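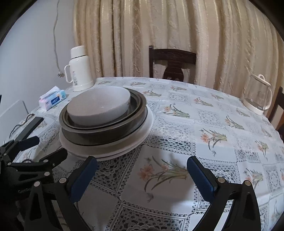 3주차 강의 노트: 그릇 다섯 개와 손가락 네 개

로봇 조작 실습 / 담당 Joscha Buschmann / 조교 Lieselotte Ostermann
배포일 2026년 3월 4일

지난주 과제를 읽었다. "로봇이 물체를 잡는다"라는 문장이 거의 모든 보고서에 나왔는데, 어디를 어떻게 잡는지 쓴 보고서는 두 편이었다. 나머지는 믿음의 영역이다. 이번 주는 그 문장을 좀 더 길게 쓰는 연습이라고 생각하면 된다.

이번 주 과제 이름은 Botha다. 겹쳐 쌓은 식기를 한 점씩 내려 식탁 위에 놓고, 다시 원래 순서로 쌓는다. 사람은 통화하면서도 하는 일이다. 여러분은 통화하지 말 것.

1. 왜 하필 쌓인 그릇인가

블록 쌓기는 이제 그만할 때가 됐다. 블록은 친절하다. 면이 평평하고, 옆면이 서로 떨어져 있고, 잘못 잡아도 크게 서운해하지 않는다. 포개진 그릇은 그렇지 않다. 바깥에서 보이는 것은 대부분 테두리뿐이고, 안쪽 그릇의 옆면은 바깥 그릇이 가리고 있다. 손가락이 들어갈 틈은 테두리와 테두리 사이에만 있다.

쌓인 순서는 아래부터 흰 접시 두 장, 스테인리스 볼 두 개, 맨 위에 흰 도자기 볼이다. 도자기와 금속은 같은 힘으로 잡으면 안 된다. 금속 볼은 테두리가 말려 있어서 손가락 패드가 걸리는 느낌이 좋은데, 바로 그 느낌 때문에 다들 너무 세게 쥔다. 그러면 안쪽 볼과 바깥 볼이 같이 올라온다. 작년 수강생들은 이것을 "1+1 행사"라고 불렀다. 채점표에서는 실패라고 부른다.

맨 위 도자기 볼은 똑바로 앉아 있을 때도 있고 비스듬히 걸쳐 있을 때도 있다. 기울어진 채로 시작해도 에피소드는 유효하다. 손으로 바로잡아 놓고 시작하고 싶은 마음은 이해하지만 참아라. 부엌은 여러분을 위해 정렬되어 있지 않다.

2. 접근 방향

두 그리퍼를 다 쓴다. 한 손으로 해 보겠다는 도전 정신은 접시 차례가 오기 전까지 간직했다가 조용히 버리면 된다.

도자기 볼: 주 그리퍼의 한쪽 손가락을 볼 안쪽, 다른 쪽을 바깥에 두고 테두리를 잡는다. 보조 그리퍼는 아래 금속 볼의 테두리 바깥에 가볍게 댄다. 누르지 말 것.
금속 볼: 작은 것부터. 들기 전에 옆으로 아주 조금 돌려 본다. 바깥 볼이 따라 돌면 다시 잡는다.
접시: 양쪽에서 마주 잡는다. 위 접시와 아래 접시의 테두리가 거의 붙어 있으므로 손목 각도를 낮게 가져간다. 이 단계에서 말수가 줄어드는 것은 정상이다.

손가락은 접근하기 전에 충분히 벌린다. 벌리면서 다가가면 거의 반드시 무언가를 민다. 밀린 그릇은 제자리로 돌아오지 않고, 여러분의 궤적만 길어진다.

3. 식탁보에 대하여

레이스 무늬와 주황색 꽃이 번갈아 찍힌 식탁보를 보고 "배경을 단색으로 바꾸면 안 되나요"라는 질문이 벌써 세 번 들어왔다. 안 된다. 회색과 흰색 무늬 위에 흰 접시를 내려놓았을 때 인식 모델 Akar가 접시 가장자리를 어디로 보는지가 이번 주 토론 주제다. 꽃무늬를 물체로 검출한 결과도 버리지 말고 제출할 것. 가장 자신만만하게 꽃을 집으러 간 팀에게는 발표 순서를 먼저 고를 권리를 준다.

투명한 유리 주전자도 골칫거리다. 뒤의 커튼이 그대로 비치기 때문에 깊이 값이 제멋대로 나온다. 주전자는 조작 대상이 아니지만 충돌 검사에서는 엄연한 장애물이다. 보온병과 휴지도 마찬가지다.

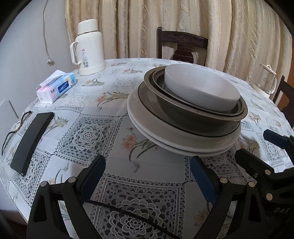 4. 기록 방법

Goketti 양식을 그대로 쓴다. 열을 추가하지 말 것. 특히 "느낌" 열을 추가하지 말 것.

에피소드마다 적을 내용은 다음과 같다.
시작 상태: 그릇의 순서, 기울어진 그릇이 있는지 여부
식탁 위 다른 물건: 휴대폰과 안경까지 전부 적는다
잡은 위치: 테두리, 옆면, 바닥 중 하나
재시도 횟수: 솔직하게
종료 상태: 쌓인 순서가 시작과 같은지

현재 공유 폴더에는 에피소드가 1,297개 있고, 그중 검수를 통과한 것이 1,132개다. 나머지를 열어 보면 원인은 대체로 비슷하다. 시작 버튼을 누른 뒤에 자세를 고쳤거나, 종료 버튼을 누르지 않고 잡담을 시작했다. 잡담의 내용은 검수자가 모두 들었다.

5. 자주 나오는 질문

그릇을 떨어뜨리면 실패인가?
식탁 위라면 기록하고 계속한다. 바닥이라면 기록하고 빗자루를 가져온다.

그릇 순서를 바꿔 쌓아도 더 안정적이면 괜찮은가?
괜찮지 않다. 창의성은 Wistden 프로젝트 때 따로 받는다. 5월에 시작한다.

케이블이 식탁 위로 지나가도 되는가?
된다. 다만 그릇 밑으로 들어가면 그 에피소드는 버린다. 케이블째 접시를 들어 올리는 영상은 한 편이면 충분하고, 이미 있다.

6. 다음 시간까지

가) 팀별로 전체 해체와 재적재를 끊지 않고 수행한 에피소드를 제출한다. 중간에 편집한 흔적은 시간 기록에 남는다.
나) 금속 볼 두 개를 분리하는 순간의 그리퍼 개폐 폭을 그래프로 그린다. 축 이름을 쓸 것. 축 이름을 쓸 것. 두 번 적은 데에는 사연이 있다.
다) Akar의 검출 결과 중 가장 납득하기 어려운 것을 하나 골라, 모델 입장에서 변호하는 글을 반 쪽 이내로 쓴다.

장비 예약은 Lieselotte에게 한다. 예약표에 "잠깐만"이라고 쓴 예약은 받지 않는다.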